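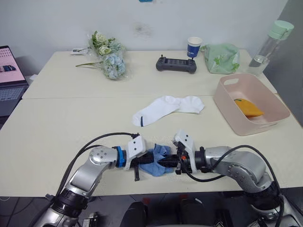
Setting up the two-arm cell for cloth work

These notes are for the cell at Wirkness, but they fit any pair of arms which share one table. You need up to 4 hours the first time.

1. Push the two tables together and lock the feet. The seam between them must stay straight, as we measure from it. If a table has moved, start again from this step.

2. Switch on the left arm, wait until it is still, then the right one. Bring both to the home position at low speed.

3. Look at the cables. Each one should hang in a free loop, long enough for the wrist to turn fully to both sides. Turn the wrists by hand command and watch – if a cable pulls tight, stop and give it more length at the clip.

4. Bring the grippers almost tip to tip over the middle of the near table. Leave a gap of 4 mm and save this pose as "meet".

5. Put a thin cloth under the grippers and close one of them on it. Lift by 200 mm and hold. If the cloth slips, raise the force one step and try again.

6. Place the basket at the right side of the near table and teach the drop point above it.

Repeat steps 4 and 5 every June, and after each change of fingers. Write the new values in the Likbridge log under cell 64.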